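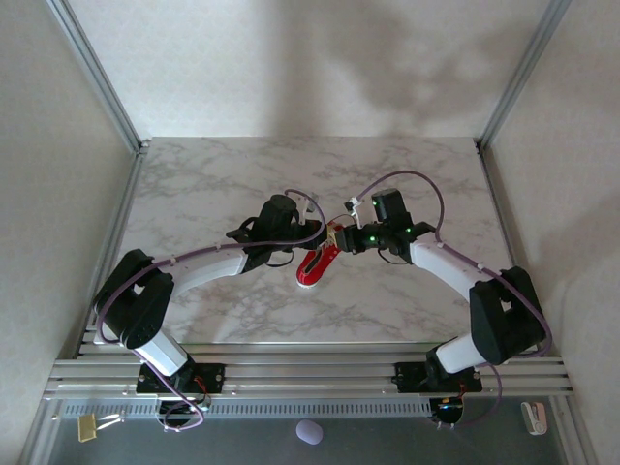
Two robotic arms over a white tabletop with gray marble veining.

Zoia Lysenko returns to Praston in January with "Pakau"

Dec 26, 2019

Rehearsals for the new staging of "Pakau" are finished until after the holidays, and the opening is set for January at the Pavliuk Theater in Praston. Zoia Lysenko wrote the songs and plays them live on stage with a small band. She also has a speaking part this time, as the ferry clerk.

Readers who have been on this list for a while will remember the first version. It ran in a studio space with the audience on benches and the piano in a corner by the fire door. The Pavliuk has 915 seats and a proper pit, and the whole show has had to be rearranged to suit it. Two songs were dropped and one was moved from the end of the first act to the start of the second. The running time is a little longer than before, mostly on account of the set changes.

The story is the same. A woman comes back to the harbor town of Pakau to sell her father's house and misses the last boat out. She spends the night in the ticket office, where the clerk will not stop talking, and over the course of the evening she meets most of the people she had hoped to avoid. The clerk was a minor role in the studio version. In the new script the clerk is on stage nearly the whole time, and most of the songs start from something the clerk says.

The band is piano, clarinet, double bass and drums. Zoia plays accordion on six of the songs and guitar on one. She has been asked about the accordion many times and the answer is that it belonged to her aunt and has been repaired twice. It will be amplified at the Pavliuk for the first time.
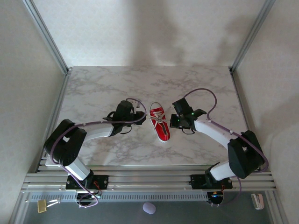 Two robot arms, with a small red sneaker between their grippers.

The single

"Last Boat, No Boat" will be released ahead of the opening. It is the song that closes the first act, recorded with the full stage band. The B side is "Ticket Window," one of the two songs that did not make it into the new version. Mudico is putting out both as a download and as a small pressing on 7-inch vinyl. The vinyl will be sold in the theater lobby before the show and during intermission. Whatever is left at the end of the run will go up on the web shop.

Both songs were recorded in one afternoon. The band played together in the room and the vocals were kept from the same takes, apart from one verse of "Ticket Window" that was sung again the next morning. The clarinet part on the single is different from the one in the show. The stage part had to be shortened to leave time for a door to open.

A full cast recording is planned but has no date. The idea is to record during the second half of the run, once the songs have settled. Mudico would like to have it out before the summer festivals, and Zoia would like to have it out when it is done. 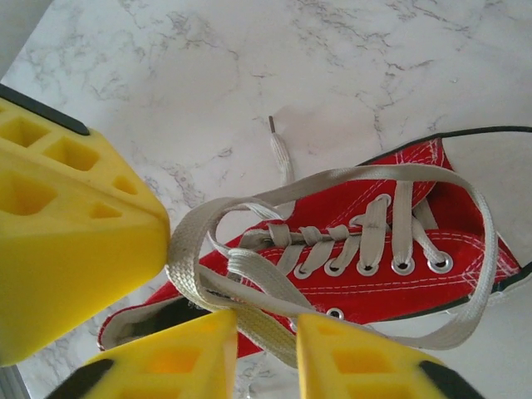

The costumes for the Pavliuk run are simpler than the old ones. The clerk's uniform jacket has been replaced by a gray cardigan and dark pants, and the cap is gone. For shoes, Zoia will wear red canvas low-tops much like the sneaker in the picture, with the same round metal eyelets and flat pale lace. She tried leather shoes at first, but they were loud on the raised part of the stage and the microphone under the counter picked up every step. The lace comes into the script as well. In the second act the clerk stops in the middle of a song to tie a shoe and forgets which verse comes next, so one shoe has to start that song undone. The other costumes are ordinary coats and sweaters, with one wedding dress that is carried across the stage in a bag and never worn.

The set is a single room with a ticket counter, a bench and a window. The window is where the boats would be. There is no boat in the show, and people who ask for one after every performance will have to go on asking. The lights behind the window change slowly through the evening, and the designer has asked that the house be kept fully dark, so late arrivals will be seated only between songs.
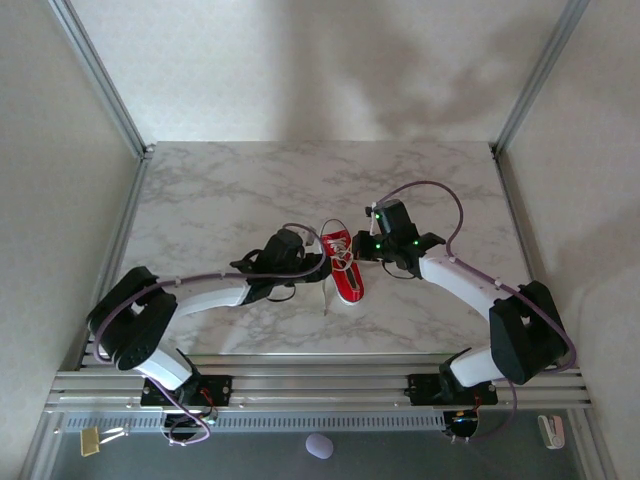 That rule applies to the first act in particular. The opening number runs straight into the second with no break for applause, and the doors stay closed until both are over. There is a bench in the upper lobby and a speaker, so anyone waiting can hear what they are missing.

Tickets

There will be 37 performances. Opening night is nearly full, with 708 seats sold at the time of writing. Later dates have good availability in the balcony and on the sides. The sides are fine for this show, as almost everything happens at the counter, which is at the center and well forward.

Tickets are on sale at the Pavliuk box office and on the theater's website. Subscribers to this newsletter can buy up to 2 tickets each at the reduced price for any matinee. Use the same email address you signed up with. The box office is closed over the New Year and will answer messages when it reopens.

After the show

Zoia will be in the lobby after the matinees to sign records and scores. The printed score of "Last Boat, No Boat," for voice and piano, will be on the same table as the vinyl. The accordion part is not included. It has never been written down, but she is working on it.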